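Home | Forums | New Posts | Search | Log in

Trivbridge Audio Tinkerers > Repairs > Mute button on old Castach amp

valentyna_m
So the mute button on my Castach has gone crunchy. Press it and the left channel drops out, press it again and maybe it comes back. It's a March flea market find and I really don't want to give up on it! Do I clean the switch or just replace it?

Costel G.
Clean it first. Shot of contact cleaner down the side, work it 90 times or so with the power off, leave it overnight. Mine has been fine for 5 years.

tulin_erdem
Have to disagree with Costel. I cleaned mine twice and the crackle was back by summer both times. New switches are cheap — I'd swap it and be done. Check the pin spacing before you order though, I got that wrong once and had to bend the legs, which looked awful.

This is the sort of thing I mean: 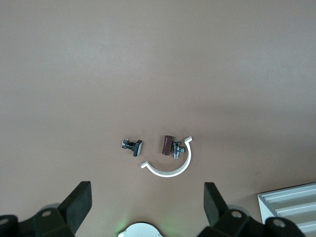 black and silver one on the far left, pins at the end

Costel G.
Sure, but now she's desoldering a 40 year old board. Lifted pads are a lot worse than a crackle.

tulin_erdem
With a decent iron and some braid? I've done more than 10 of these and lifted one pad, my very first. Go slow, add fresh solder before you wick.

yaryna_k
Does the left channel drop if you wiggle the speaker wire too? I chased a "bad switch" for weeks and it was a cracked joint on the output jack.

valentyna_m
Ooh, hadn't tried that. Just wiggled it, nothing. Going with cleaner tonight, and if it's still crunchy I'll get the iron out (sorry Costel).

Contact | Back to top
Last updated: March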